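Chapter 6
Where Does the Afternoon Go? Waiting, Queues and the Work Between the Work

Before you start

You'll get more from this chapter if you've done the diary exercise at the end of Chapter 5. If you haven't, don't worry, but do keep a scrap of paper next to you and jot down every time you wait for something while you're reading. The kettle counts. So does the lift.

6.1 A bakery in May

My first proper job was at a bakery called Boateng, on a corner with a bus stop outside, and I was dreadful at it. I could make the rolls well enough. What I couldn't do was understand why, on a morning when all of us were rushing, the rolls came out late. I remember one morning in May when I ran (literally ran, in clogs) between the mixer and the shaping bench for three hours, and the first trays still went into the oven after the commuters had caught their bus. The owner wasn't cross. She gave me a cup of tea, told me to sit on a flour sack and asked me to watch one single piece of dough until it became a roll.

So I did. It was mixed, and then it sat in a tub. It was divided, and then it sat on a board. It was shaped, and then it sat on a rack beside the oven, because the oven was full of somebody else's loaves. I had been hurrying that dough along to its next long sit-down. All my running had done was make the pile in front of the oven bigger!

I've taught this subject for a good many years now and I still begin with that roll. Most of us, when we look at a workplace, watch the people. We see who's busy and who isn't and we draw our conclusions from that. In this chapter I'd like you to watch the thing being worked on – the roll, the parcel, the form, the patient, the pair of shoes – and ask what is happening to it right now. Very often the answer is nothing at all.

6.2 Some words we'll need

I try to keep special vocabulary to a minimum, but a few terms will save us both a lot of time.

Touch time is the time during which someone or something is working on the item. In the case of my roll it was the mixing, the dividing, the shaping and the baking.

Waiting time is everything else, apart from rising, which we'll come back to. (Dough that is rising looks exactly like dough that is waiting. Bakers know the difference and stopwatches don't.)

Lead time is the whole stretch from start to finish, as the customer feels it.

The bottleneck is the step that sets the pace for all the others. At Boateng it was the oven. You can usually find it by looking for the pile, though we'll see in section 6.5 that piles can mislead you, especially in offices, where they live inside computers and don't fall over.

Do please learn these properly. Students tend to mix up touch time and lead time in the first week and then carry the muddle right through to the coursework, and it makes the sums in Chapter 7 very painful.

6.3 The repair counter at Nudis

Let's try the idea on something with no dough in it. Nudis is a shoe and bag repair shop with a counter at the front and a workroom behind, and its manager, Seidu Osei, was kind enough to let me hang about with a clipboard. My notes are headed 8/14/23 and they're mostly about heels.

A customer brings in a pair of boots to be re-heeled. The job itself took 13 minutes when I timed it, start to finish, including the polish. The ticket said to come back in three days. I asked Seidu where the rest of the time went and he laughed and told me he'd been asking himself the same thing since he took over the shop.

We followed the boots. They sat in a crate under the counter until closing, then went to the workroom, where they joined a shelf sorted by the date they'd been promised. The heels were removed in the morning. Then the boots waited for glue, or more exactly for the person who did the gluing, who was also the person who cut keys and answered the telephone. After that they waited to be trimmed, on a machine that was free for most of the day but was only switched on after lunch, when there were enough shoes to make it "worth it".

That last one is my favourite. It's such a sensible habit! Nobody likes starting up a noisy machine for a single pair of boots. But every pair that arrived at the trimmer after lunch had to wait until the following lunch, and so one sensible habit was quietly adding a day to almost every ticket in the shop.

Seidu tried running the trimmer twice a day. He didn't hire anyone and he didn't ask anybody to work faster. I'll give you the results in section 6.6, along with the two new problems it caused, and I'd like you to have a guess at those before you get there.

6.4 Why buying something faster often disappoints

There's a strong pull, when things are slow, to go shopping. I feel it myself. At the bakery I'd have told you we needed a second mixer, and I'd have argued for it with real passion, and we'd have ended up with two mixers feeding the same full oven.

The parcel firm Droluseck did something very like this. Its sorting hall was late every evening, so it bought a quicker labelling machine. Labels went on beautifully. The parcels then stood in the same line as before, waiting for the same loading door, only now they'd arrived there earlier and there were more of them to trip over. The firm was disappointed with the machine, which seems unfair on it. 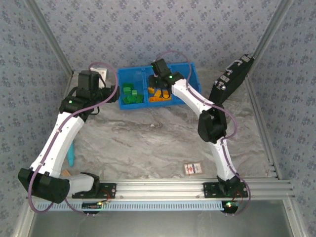 So before any money is spent, I ask people to do a very dull thing, and that's to draw the whole route on one sheet of paper with a rough time beside each step and each gap. Use a pencil. Put the gaps in a different colour if you've got one. In my experience the arguments in the room change completely once the sheet is on the wall, as people stop defending their own step and start looking at the spaces between, where there's nobody to blame.

You'll also want to decide on your starting and stopping points and stick to them. Does a repair start when the customer walks in, or when the ticket is written? Does it end when the boots are ready or when they're collected? I don't mind which you choose. I mind very much if you choose one on the first page of your report and the other on the last.

6.5 What this chapter covers

We'll begin with a full worked route for a small furniture maker called Nakance, whose chairs take around 60 working days to reach a customer. It's a long example, and you might like to read it in two sittings. After that we look at piles you can't see, including inboxes, approval lists and the dreaded shared folder. Section 6.6 goes back to the repair counter, and section 6.7 deals with waiting that is good for you, such as rising dough, drying paint and a letter you were wise enough to leave until morning.

The maths is light. If you can add up, divide and read a simple chart, you have all you need, and where I use a formula I've written it out in words first.

Warm-up questions

Talk these over with a partner if you can, or scribble your thoughts in the margin if the book's your own.

Think of the last thing you ordered that had to be made or mended. How long did you wait, and how much of that do you suppose was touch time?

At Nudis, what might go wrong when the trimmer runs twice a day instead of once? Think about the person, as well as the machine.

Look at the waits you've jotted down since the start of the chapter. Which of them would you get rid of, and is there one you'd miss?

6.5.1 Following a chair

Nakance makes dining chairs in ash and oak, and its order book is kept on cards in a long wooden drawer. We'll start with the drawer.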